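Why Wood Has Stripes
By Birsen Yüksel
Oct 31, 2020
Reading time: 2 minutes

Wood grain is the pattern of lines you see on a board. The lines are a record of how the tree grew.
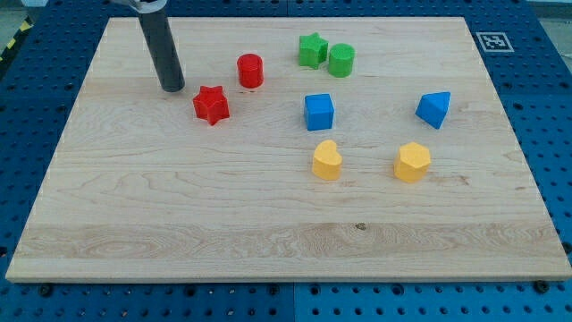
A tree trunk gets thicker from the outside. Just under the bark is a thin layer of living cells called the cambium. Each year the cambium makes new wood on its inner side. In spring the tree grows fast and makes wide cells with thin walls. This wood is pale. By August growth has slowed, and the new cells are small with thick walls. This wood is often darker. One pale band and one dark band make one growth ring.

If you cut straight across a trunk, the rings look like circles. Count them and you get the age of the tree at that height. A stump with 110 rings grew for 110 years.

A board is cut along the trunk, so the saw meets the rings at a different angle. If it passes near the center, the lines are close to straight. If it passes nearer the bark, the lines form curves and long arches.

Grain also affects strength. Wood splits easily along the grain and is hard to break across it. Test this with a dry twig. Ask an adult to help.

Comments (3)

Hemi Katene: We counted 197 rings on a stump near Starkow. My son lost his place 5 times.

Perihan Türkmen: Do palm trees have rings?

Birsen Yüksel: No. Palms have no cambium of this kind.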